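## About Drumero

Drumero helps small stores keep their shelves in order. Junpei Nagano and Innes Sutherland started it in March with 3 clients. 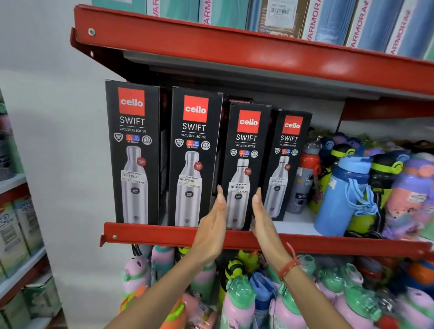 Bottles are a large part of our work. Tall boxes go upright with the logo forward — the black Cello Swift ones, for instance — and children's bottles go beside them.

We check price labels at the same time. 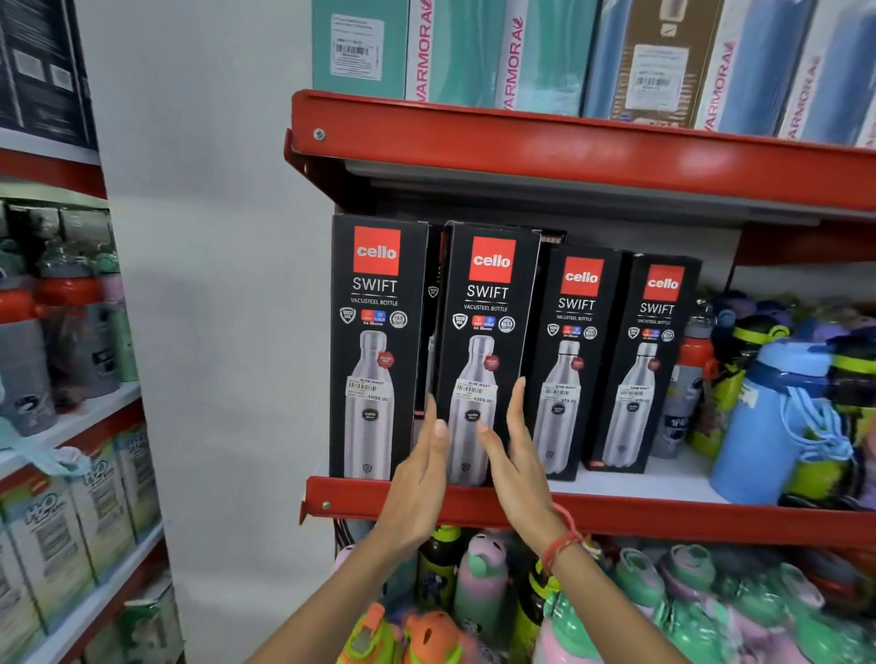

Anything mislabeled goes on a list for the store manager.
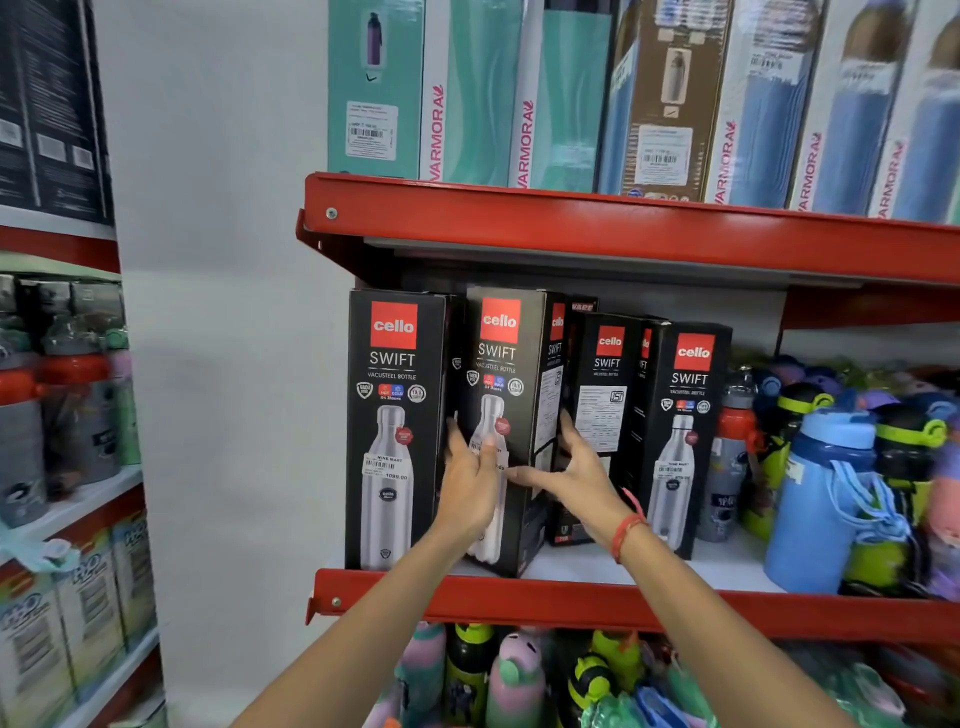
Page 3

Our office is in Winari. We now visit 16 stores, 52 weeks a year.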